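Section 14: Working safely with hand grippers in a lived-in room

I wrote this part of the Pimthorpe guide after my own first month of bedroom sessions, so forgive me if it sounds like me talking to myself. The Lirkley house rules cover the same ground in stiffer language (look for rule 3729 if you want it), and where the two disagree, theirs wins.

Before you start

1. Ask whoever lives there what's off limits. Do it out loud, every time, even if you were there on Saturday.
2. Wipe the finger pads with a dry cloth. Cleaning spray leaves them slick.
3. Squeeze each gripper fully closed and let it open again. If either one sticks, put it down and use the spare.

Soft and stringy things

Cords, straps and chain trim are where I see the most trouble – they wrap, they snag, and they pull other stuff along with them. My rule is one tangle, one gripper. If the other hand has a bag, let it hold the bag by the fabric and leave the cords alone. 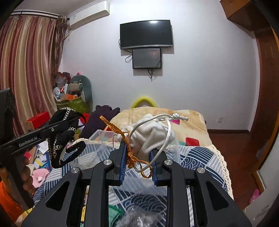
Page last changed: November, revision 1429

4. Close the fingers on a cord slowly, and stop as soon as it holds. With an orange and white pair twisted together like these, take both at once and sort them out on the bed later.
5. Lift straight up first, then move sideways. Dragging a knot across crocheted lace is a great way to owe somebody a blanket!
6. Keep plastic bags flat and away from the finger joints.

Caution: never grip a cable that's plugged in or hanging from a screen. Pestix treats this as a stop-work item and so do I.

Note: if a cord catches, open the fingers and free it by hand. Please don't tug. I did that once with a curtain tie and spent my lunch break on a stepladder.

When you're done

7. Put things back where the owner wants them, tidy or messy, it's their room.
8. Hang both grippers on the Pascual rack with the fingers open, and write up any snag in the log before you leave the house.

Section 2 has the full pad-care routine.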